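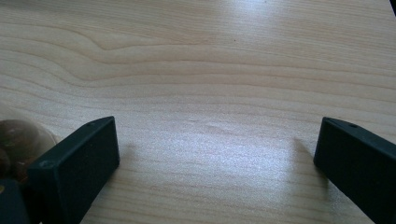 Putow's line lead asked, in reply to our last report, whether the gripper on the Kelmendi cell really needed a maintenance schedule of its own or could stay on the general one. We have kept it separate for this period, and the results are below.

Status of the gripper

The cell ran for 62 shifts between November and February. It stopped 2 times for finger faults, both from a screw working free at the finger mount. Each stop cost less than an hour. The screws are now checked with a torque driver at shift change and marked with paint pen so that any movement shows.

Finger alignment is checked with the jaws open and then closed on the setting gauge. One pair was out of tolerance in December and was replaced from stock. The old pair went back to Pulby for measurement, and we are waiting on their sheet.

Glare

Reflections off the bench top are still a problem for the camera at the wrist. Wood with a clear finish throws back the overhead lights, and the grain washes out between the fingers. We moved one lamp and lowered the exposure. Missed picks fell, but the late afternoon runs are still worse than the morning ones. A matte mat is on order.

Spending

Parts came in under budget. Labor ran almost 14 hours over, all of it on the lamp and camera work. We ask to move the unused parts money to cover this.

Next period

Fit the mat and repeat the pick test at the Cladby site. Write up the screw check as a one-page card. Order a spare set of fingers.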